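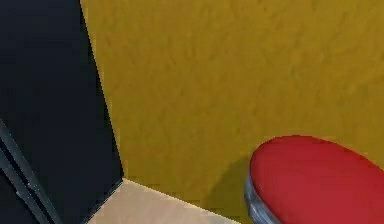

Bomen, the small distillery on the Tikport waterfront, will finally sell its first aquavit on Tuesday, three years after announcing that it was almost ready. The release is 300 bottles, one per customer, and doors open at 7 in the morning, an hour at which the state allows the sale of spirits and the bakery across the street can handle the line. Anyone who prefers to drink sitting down will have to wait a little longer for the tasting room. Its look has been settled, at least, down to a mustard-yellow wall, a pale floor and a round stool with a red cushioned seat, and owner Signe Eskildsen says she has had more mail about the yellow than about anything she has ever distilled.

"People have feelings about mustard," Eskildsen said. "I would love for them to have the same feelings about caraway."

Caraway is where the trouble began. The first test batch used seed from a wholesaler and tasted, in the words of head distiller Khải Trương, like a rye sandwich left in a gym bag. The second batch used twice as much dill to cover the caraway and was poured for a few friends of the business, most of whom are still friends of the business. For the third, Bomen switched to seed grown by Lauritsen, a family farm an hour inland that had been raising caraway mainly for sauerkraut makers and was surprised to get a call.

Caraway usually takes two growing seasons to produce seed, a fact Trương says he learned after he had told everybody the aquavit would be out by Christmas. He did not say which Christmas, and the distillery's website quietly took advantage of that.

Then came the still. Bomen makes its gin and its vodka in the same copper pot, and caraway oil clings to copper with real devotion. A run of gin made after the second aquavit test came out with enough of it that the whole lot had to be redistilled, apart from a few jars that Trương kept and describes as "educational." The answer was a second, smaller still, ordered from Trilteck, which arrived last spring with a manual for a different model. Staff worked from that manual for most of a week before anyone checked the number on the cover.

"In our defense, it was a very clear manual," said Hayley Pickering, who runs production. "Everything in it made sense. It just wasn't our still."

Trilteck sent the right one, along with a replacement valve and a fruit basket. The fruit did not go to waste. Orange peel is now one of the botanicals, next to caraway, dill seed, fennel and a small amount of coriander. Bomen will not give the proportions, though Pickering confirmed that the dill has been "talked down."

The finished spirit is bottled at 45 percent alcohol by volume, a little stronger than the distillery had planned. Early labels were printed with a lower figure and a drawing of a herring. When Trương decided the aquavit tasted flat at the lower strength, the labels had to be redone, and Eskildsen used the occasion to lose the herring, whose expression she had never trusted. The old labels are on a shelf in the office and may be used for notes.

The new ones carry no fish. They do carry a batch number, 3, which Eskildsen considered changing to 1 for the sake of tidiness. She was overruled by Trương, who felt that the first two had suffered enough.

Not everyone in Tikport has been waiting patiently. Kha Đàm, who manages a seafood restaurant two doors down, put an aquavit pairing on his menu when the project was first announced and has been apologizing for it ever since. He has offered gin in its place, then a nonalcoholic caraway soda of his own making, and for one month a discount on the soup.

"I've reprinted that menu seven times," he said. "I kept leaving it on there. It was cheaper to believe them."

Đàm will get a case on Tuesday, set aside from the public release. He plans to serve it cold with pickled mackerel and says he will be checking the bottles personally, in the back, before service.

Bottles will be $42 each, cash or card, with proof of age required no matter how long a customer says they have been waiting. Nhi Lý, who handles sales, said she expects roughly half of the release to be gone by lunchtime. She bases this on the number of people who have called to ask whether it is real this time. Holds will not be taken by phone, by email or, as one hopeful regular tried last week, by leaving a jacket on the doorknob.

A second run should follow in March, provided the Lauritsen harvest holds up and the gin gets its turn. It will come from the same seed and the same still, with slightly more fennel, and a part of it will go into a used sherry cask that Trương bought before there was anything to put in it. Asked how long that version would need to age, he looked at Pickering, who looked at the cask.

"We're not giving dates on that one," she said.

The same policy applies to the tasting room. Eskildsen would say only that the paint color is final, that letters on the subject will be read, and that there will be snacks, among them a rye cracker with caraway in it. Lauritsen had some left over.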